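August 10, 2026

Quick one, on lunch. The bracelet saga is over, mostly.

Took the old chain bracelet to Halim to get the clasp fixed. Quoted 34 dollars, fine. Then they put it under the loupe and three links were worn nearly through. So now it's a repair AND new links. Sigh. 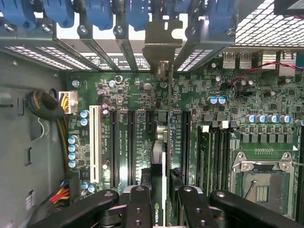

They wanted to solder in plain links, which would of matched ok from a distance. I'm picky. Went over to Devham for a second opinion and they do rope links in the same gauge - had to order them, 24 dollars extra, ready in September. Said yes on the spot. Also asked about replating. No. Wears off on the inside of the wrist in a year. 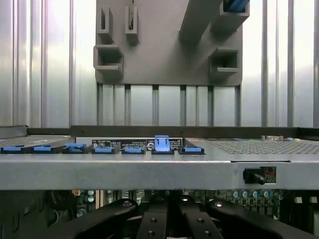 Dani said replating is fine if you only wear the thing to weddings, and that I should of asked about a safety chain while the bracelet was on the bench anyway. Good point, calling them tommorow.

Meanwhile wearing the Lulon bangle. Bit loose, clanks on the desk all day. Stamped 920 inside which I can't find on any hallmark list, so if you know, comment please. Still like it.
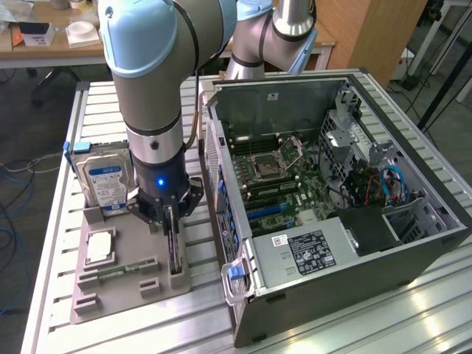

Arm and gripper, memory module pointing down.

More when the bracelet's back.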